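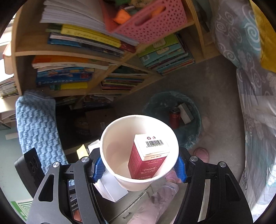 Jade Clegg wrote to us in April to ask why her card bin had been left at the kerb when, in her words, everything in it was plainly paper or card. Her letter raised several points that other residents have also put to us, and the answers below have been revised accordingly.

Home | Bins and collections | Recycling centre | Report a problem | A to Z

CARD, CARTONS AND CUPS: FREQUENTLY ASKED QUESTIONS

Which bin should I use for card?

Card and paper go in the blue-lidded bin. Households in Caststead that share a bin store should use the large container marked with the same colour. Please do not put card out in plastic sacks, as the crew cannot see what is inside and will leave them.

Do small boxes count?

Yes. Boxes from toiletries, medicines, tea bags and similar goods are accepted, however small. Remove any plastic tray, blister pack or bottle first and flatten the box. Leaflets may go in with the card. Very small pieces are sometimes lost in sorting, and residents who wish to do so may gather them inside a larger flattened box.

May I put paper cups in the card bin?

No. Most paper cups have a thin lining which our sorting contractor, Trarnico, cannot separate from the paper. A cup in the card bin is treated as a wrong item even if it has been rinsed. Cups may be taken to the recycling centre, where there is a separate tube beside the entrance, or placed in general waste. Please empty them and take off the lids. Plastic lids go in the mixed recycling bin.

Cups should also not be used to hold other items for recycling. The whole cup is removed at the sorting line, together with whatever has been placed inside it.

What about juice and milk cartons?

Drinks cartons are made of several layers and are collected with mixed recycling. Rinse them, squash them and push any plastic cap back on.

The packet shows a recycling symbol. Is that enough?

Not always. Some symbols mean that the material can be recycled somewhere, and others tell you only that the maker has paid towards a scheme. Where the packet and this page differ, please follow this page. If you are still unsure, general waste is the safer choice — one wrong item can spoil a good deal of clean card.

Must I remove tape, labels and staples?

Parcel tape should be pulled off where it comes away easily. Paper labels and staples may stay.

Can wet or greasy card be collected?

Card that has been rained on in the bin is accepted. Card marked by food or oil is not. The clean lid of a takeaway box may be torn off and recycled, and the base put in general waste.

Why was my bin not emptied?

The crew will attach a tag stating the reason. The usual reasons are food waste, cups, nappies and black sacks. Please take out the items named and put the bin out again on the next collection date for your street. We are unable to send a vehicle back for a single bin. If a bin is tagged 3 times, an officer will write to the household and offer a visit.

When should the bin be at the kerb?

Bins should be out by seven in the morning and taken in the same evening. Crews may arrive earlier than usual in hot weather.

I run a small business. Does this page apply to me?

Trade waste is collected under a separate agreement, and the rules on cups are different. Cheuk-hei Liu in the Trade Waste Office can advise on bin sizes and charges. New agreements take up to four weeks to set up.

How do I ask for another bin?

Complete the request form online or at the front desk of Zuvorum House. Households of four or more people may have a second blue-lidded bin at no charge, subject to space. Smaller households may also apply, and each request is considered separately.

Was this page helpful? Yes (4) | Comments (3) | Share

Caststead Waste and Recycling Service, Zuvorum House | Switchboard extension 2131 | Accessibility | Privacy | Back to top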